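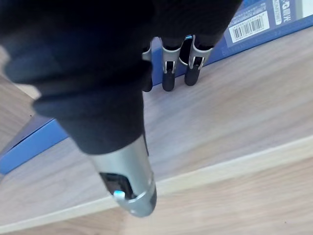 Forum > Workplace Automation > Rules and Good Practice

Overhang limit for objects handed to a two-arm robot: is there an accepted figure?

Posted by Usha Joseph

I am rewriting the site rules for a two-arm mobile unit that files binders in a shared office at Stotness. The task is to pick a binder off a cabinet top and place it on the shelf inside. The current rules came with the Westero integration package and say only that objects must be "presented within reach and in a stable position."

A binder lying flat on a countertop can't be gripped from the front unless it sticks out past the edge. The fingers go on top and the thumb goes underneath, so there has to be something for the thumb to go under. Operators therefore leave an overhang, and every operator leaves a different one. Our auditor wants a number.

Points I need to settle:

Maximum overhang, as a length or as a fraction of the object's depth.
Whether cabinet doors may be open before the arm starts moving.
Where the second hand has to be while the first one approaches.
Minimum distance for people at the desks behind the counter.

Speed at the fingertips is already limited in the controller. Payload is not the problem. I have read the general machinery risk assessment standards and they tell me how to arrive at a figure, but I was hoping somebody had already arrived at one.
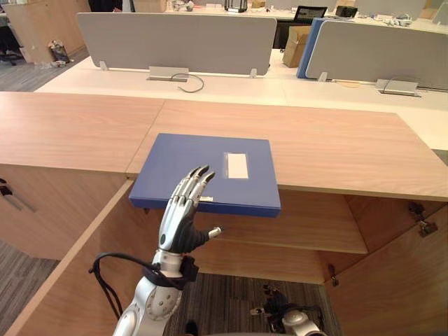 Branwen Pumphrey
Accepted answer

I don't know of a published figure, and I would be wary of one. The general standards leave object presentation to the integrator. You set the limit from your own risk assessment and write down how you got it.

Our rule at Prydderch is one quarter of the object's depth, with a fixed maximum for anything heavy. We tested it by nudging the binder sideways and downward at the free edge, with the contents shifted toward the front. Loose paper moves the center of mass, so test full and half-full binders separately.

Doors: if the shelf is the destination, open them before motion is enabled and treat the swing area as part of the work zone. A door that drifts partway closed changes the clearance for the lower arm. Add a visual check to the start list.

Second hand: ours has a named park pose, low and clear of the countertop edge, and the first arm may not start its approach until the controller confirms that pose. "Out of the way" is not a pose. Give it joint values.

People: we keep 800 mm from the nearest point of arm travel. That includes anyone seated on the far side. Privacy panels do not count as guards unless you have assessed them as guards.

Log every dropped object for the first 168 hours of operation and review the limit then. We changed ours once as a result.

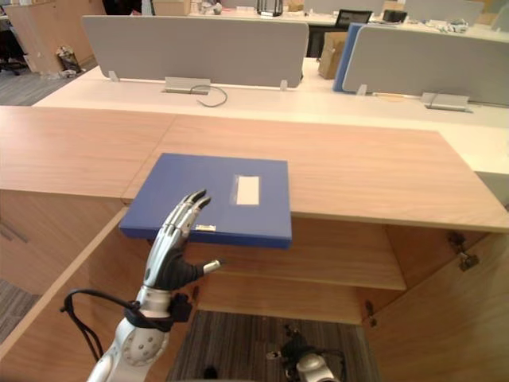
Right hand at the front edge of the binder, cabinet doors open.

Reply from a guest

We use the Skollik checklist, has most of this in it. Overhang isn't mentioned I think. We just do up to 5 cm and it is fine. Don't stack binders.

Comment by Usha Joseph on the accepted answer

The fraction rule works for me. Does the quarter apply to the long side or the short side if the binder is turned?

Comment by Branwen Pumphrey

Whichever side runs back from the counter edge. Measure with the binder in the orientation the hand will meet. If it has been set down at an angle, measure at the corner that sticks out farthest.

Comment by Usha Joseph

Understood. I will put the edge mark on the countertop in tape and reference it in section 3 of the rules. The park pose goes in the controller parameters with the revision number.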